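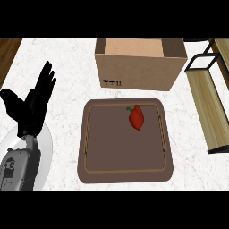
Does a motion planner have to be rewritten when it moves from simulation to a real arm?

The planner itself usually stays the same. What changes is everything it is connected to: the source of the object poses, the timing of the joint commands, the limits on speed and force, and the way a failed grasp is detected. If those parts sit behind a fixed interface, the move is mostly a matter of configuration and a lot of testing.

Amegashie Software: Gallery
Home / Projects / Gallery / Tabletop manipulation

This page goes with the tabletop manipulation project. The software is Pluner, our planning and control stack for arms with multi-fingered hands. Gristum builds and randomizes the simulated tabletops, and Ollidis records and replays the runs. The notes below cover the tabletop album and what was being worked on in each part of the stack. Installation instructions are on the Downloads page.

Tabletop album

Rendered tabletop with a black multi-fingered hand at left. Red bell pepper on the brown tray, open cardboard box beyond it, wooden rack at right.

Kitchen objects on a marble top are our standard set for perception work. The veining in the marble is useful, as early versions of the segmentation model broke up a patterned surface into small false objects.

Notes on the layout

A Gristum layout is a text file. It lists the furniture, the containers, the loose objects, and the region in which each one may be placed. Fixed items get a pose. Loose items get a region and a range of rotations, and the final pose is drawn when the run starts. The seed is written to the log so that the same table can be built again later.

Objects are dropped from a small height and allowed to settle before the first image is taken. Anything that ends up off the counter or inside another object causes the layout to be thrown out and drawn again. We used to place objects directly at their final pose. It was faster, but round vegetables came out balanced in positions they would never hold on a real table, and the grasp planner learned to count on them.

Each release is tested on 1000 layouts. A shorter set of 100 runs on every merge. The short set is fixed and the long set is redrawn for each release, so a regression in the short set is always a change in the code.

Notes on perception

Pluner takes object poses from any source that can publish them. In simulation there are two choices. The first reads the true pose from the physics engine. The second runs the full perception chain on the rendered camera images, the same as on hardware. Please use the second one when reporting results. The first is there for debugging the planner by itself.

The perception chain finds surfaces first, then containers, then objects. Surfaces are planes with a boundary. Containers are shapes with an opening and an inside volume. Everything else is an object. Trays were a problem for a long time. A tray is low enough to look like part of the surface, and when that happened the planner would bring the fingers down too close to the rim. Trays now have their own class with a rim height, and the rim is kept in the collision model even when the tray is the thing being reached into.

Open boxes are simpler. The main difficulty is depth noise on the inner walls, which are often in shadow. The walls are fitted as flat panels from the points near the top edge and extended downward, and the points lower inside the box are used only to find the floor.

Glossy vegetables give highlights that move with the camera. For those the color mask is trusted more than the depth edge. The weight between the two is set per object class in the perception file, under mask_weight.

Notes on grasp selection

For each object the grasp module proposes 20 candidates and ranks them. The ranking looks at finger contact, clearance from the surface, wrist angle, and whether the same grasp can be kept through to the release. That last check was added in the November release. Before that, the planner often picked a very secure grasp from low on the side, carried the object over to the container, and then had no way to let go without the knuckles touching the wall.

The top 5 candidates go to the motion planner, which tries them in order. If none of them can be reached, the module draws a new batch with a wider range of wrist angles. If that batch also fails, the task is returned to the caller with the reason for each rejection. The reasons are short codes and they are listed in the manual.

Hands with many joints are handled through a small set of finger shapes: a flat open hand, a wide curve, a narrow curve, a two-finger pinch, and a full wrap. The planner searches over the arm joints and over a position along one of these shapes. Searching every finger joint separately is supported, but it is slow and for food items we saw no gain from it.

Notes on motion planning

Arm motions are planned in segments: free motion to a point near the object, a straight approach, a lift, a carry, a lowering motion, and a retreat. Free motion uses a sampling planner followed by a smoothing pass. The straight segments are solved directly and are checked at a finer step.

Nearby furniture is entered as simple boxes and bars. Racks and shelves are the awkward case. An open rack has gaps that an arm could pass through, and a planner with no preference will sometimes go through one to save a little distance. This is legal and the path is clear, but it leaves very little room for tracking error. We add a cost to any point that lies between two parts of the same piece of furniture. The cost can be turned off for shelf-picking tasks with allow_interior.

The collision model is padded. Padding is larger during the carry and smaller during the approach, and the held object is added to the hand as soon as contact is confirmed. A common mistake in new setups is to leave the held object in the table model as well. The planner then believes it is in collision at the first step of the lift and returns an error right away. If you see start_in_collision after a good grasp, check this first.

Notes on control

The controller follows the planned path and checks it against the measured joint positions. In the free segments it is stiff. In the approach and lowering segments it is softer, and it stops on contact. Contact thresholds are set per object class, and soft produce has the lowest values in the default file.

The fingers close under a force limit. They are moved together until the first one makes contact, then each continues by itself until it reaches its own limit or the end of its travel. When every finger reaches the end of its travel the grasp is marked as missed and the arm goes back to the point above the object for another look.

Simulated contact is cleaner than real contact. Gristum adds noise and delay to the force readings by default. Please leave these on. Results obtained with the noise off do not carry over well, and we have stopped accepting them in bug reports.

Notes on logging and replay

Ollidis stores camera images, joint states, poses, plans, and controller events on one clock. Replay can be stopped at any event. The view most used here is the one with the camera image on one side and the ranked grasp candidates on the other. It makes it easy to find the runs where perception was fine and the ranking was poor, and the reverse.

Stills exported from Ollidis keep the shape of the player window. The export tool has a crop option, and the camera name and overlays can be switched off in the same dialog. Exports go to the run folder unless another path is given.

Old logs can be replayed through a new version of the planner. The replay stops at the point where the new plan differs from the recorded one and marks it. We do this for every change to the ranking code.

Known issues

The rack cost is applied to dish drainers as well, and there it makes some placements impossible. Use allow_interior until this is fixed.

Plates partly hidden by the forearm can be lost from the table model if the arm stays still for a long time. A fix is being tested.

Ollidis exports the first image of a run slightly darker on some graphics drivers.

Layouts saved with the old tray class will load, but with a rim height of zero. Open and save them again in the Gristum editor.

More in this section

Grasp ranking: screens from the Ollidis viewer
Drawer and door tasks
Hand calibration
Layout editor walkthrough

Using the pictures

Pictures in the gallery may be used in teaching material and papers with credit to Amegashie Software. Larger versions are available through the contact form. Please give the album name with your request.

Back to Gallery
Contact
Release notes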